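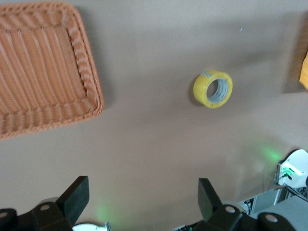 Pendo Ondieki asked whether the baskets could be checked once a month instead of at every shift change. Left as is for now.

Packing table check, Briltmont, November

Basket rim, loose or broken strands: OK
Basket floor, snags: OK
Tape roll kept clear of basket: OK
Tabletop wiped: crumb-size bits left, redo
Walkway 40 inches clear: OK
Carton stack under 200 lb: not checked, scale out on loan
Cutter blades retracted: one open, closed on the spot

Checked by R. Nilsuwan, 4:15 pm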